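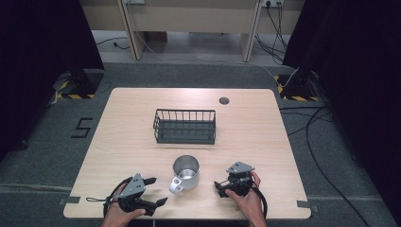 Diltach wire basket and steel mug: my review after four months

Reviewed by Reda Ragab, Jun 2, 2019

I bought these two things together in February, from the Nekirgate shop near my work. I wanted something to keep the small items of my tea corner in one place, and I also needed a mug which does not break. My last two ceramic ones finished on the floor.

The basket

It is a dark grey rectangle of wire, open at the top, with thin vertical bars and a solid rim. The rim is the best part for me. I had before a cheaper basket from Sutanto where the wires ended in small points, and I scratched my hand on it many times. With this one I can take it by the edge without looking.

I keep in it tea boxes, a bag of sugar, and a packet of biscuits when there is one. Big things stand well. Thin things are a problem: a teaspoon goes out between the bars, and sachets put their corners through and get stuck. I solved it with a piece of cardboard on the bottom, cut to size. The shop could include a liner for this price, in my opinion.

Cleaning is slow. Dust sits where the bars meet the rim and a cloth does not reach it well. I use an old toothbrush and warm water, then I dry it at once, for I do not know yet how the coating will behave in a few years. Until now I have no rust.

The mug

The mug is stainless steel, brushed on the outside and shiny on the inside, with a white handle. I was afraid that the handle would become yellow from tea, but it is still white. The brushed surface hides fingerprints quite well. The shiny inside shows every brown ring, so I wash it the same day — if I forget, I need baking soda.

The handle stays comfortable with hot tea. The rim does not, and you must wait a little before the first sip. My colleague Carolina Lobo has the same mug and she says I am too sensitive. She drinks coffee with a lot of milk, so perhaps it is different.

You cannot put it in the microwave, of course. My brother-in-law asked me this, so I write it.

Price and points

I paid 20 euros for the basket and a little less for the mug. For the basket it is somewhat high. I would buy the mug again, and maybe a second one for guests.

Basket: three stars from five. Mug: four and a half.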